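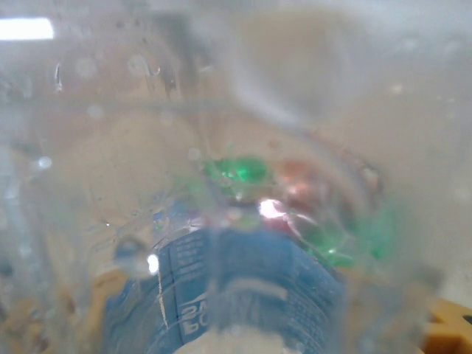

Can I put bottles straight from the esky into the Tostura without drying them first?
Go ahead, it's a waterproof bag and a few drips won't bother it. Leave the top unrolled for an hour afterwards if you can, or the inside will fog up and you'll have bought a clear bag you can't see through.

Tostura Clear Bottle Bag
Sold by Druter, Ballarat
$84 for the large, posted anywhere on the mainland. Tasmania too, eventually.

The Tostura is a see-through bag for carrying and storing drinks. We've been selling it since April, mostly to footy clubs, canteens and one very organised bushwalking group who sent us a spreadsheet. It holds bottles lying down or standing up, it wipes clean, and it saves you unpacking the lot to find out whether anyone remembered the plain water.

We used to stock a canvas one. It was handsome, and it smelled like a wet dog by the second Saturday of the season. The canvas one is discontinued. Please stop asking.

What you get
One bag with a roll top and two webbing handles
One shoulder strap, which clips on at either end
One drain plug, plus a spare, as the first one will end up under the seat of your ute
A card sleeve on the front for a name or a stern message

Details
Length, large: 405 mm
Body: clear flexible plastic with welded seams
Handles: navy or grey webbing
Closure: roll top with side buckle
Care: warm water, dish soap, soft cloth
Not suitable for: boiling liquids, the dishwasher, hot ash (it has come up)

Packing it

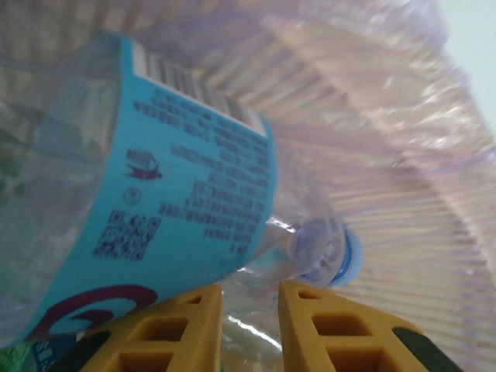 Laying bottles on their sides is our preferred method, with all the caps pointing the same way and a tea towel underneath if the car park is gravel. You get a lower load that doesn't topple over at the first roundabout. Check each cap before it goes in, and do the ones you're sure about as well. Labels are best left on and turned upwards. With a bottle like the clear one with the turquoise label, the barcode and the QR code are both on the wrap, so whoever does your stocktake can find them through the side of the bag without rummaging. It also settles arguments over which bottle is the new one and which has been rolling around the boot since Easter. A mixed load of water and soft drink works fine, though keep cans to one end, where they can dent each other in peace.

For big bottles, the large takes the 2000 ml size lying down. It will also take a 3000 ml juice bottle if you leave out nearly everything else, including your expectations of carrying it far.

About the fog
We get more emails about condensation than about anything else, including the price. Cold bottles in a closed bag on a warm day will make water on the plastic. This is weather, and the warranty doesn't cover it. Open the drain plug, leave the roll top loose and give the inside a wipe when you get home. Wyn Parri in our warehouse swears by an old cotton pillowcase for this. Paper towel leaves bits.

If the plastic stays cloudy once it's completely dry, that's usually sunscreen. Dish soap, warm water, a second go if needed. Don't use methylated spirits or the green side of the sponge. Fine scratches are permanent and we will be able to tell.

Ice
Loose ice is fine for an afternoon. The Tostura isn't insulated and has never claimed to be, so if you want drinks cold at tea time you want the Akex cooler, which costs more and which you can't see into. Some people put the one inside the other. It fits, with swearing.

Spares
Drain plugs, buckles and straps are kept in stock. The older Probert strap fits the current bag, though the clip is stiffer and comes only in brown.

Returns and repairs
Bring it back unused within a month and we'll refund it. Split seams are repaired free for two years. Holes made by keys, secateurs or a cockatoo are repaired at cost, and Lleucu Meredith at the repair bench would like a photo of the cockatoo.

Availability
Navy handles in stock now. Grey handles are due back 27th June. Small size currently sold out, with no date from the factory.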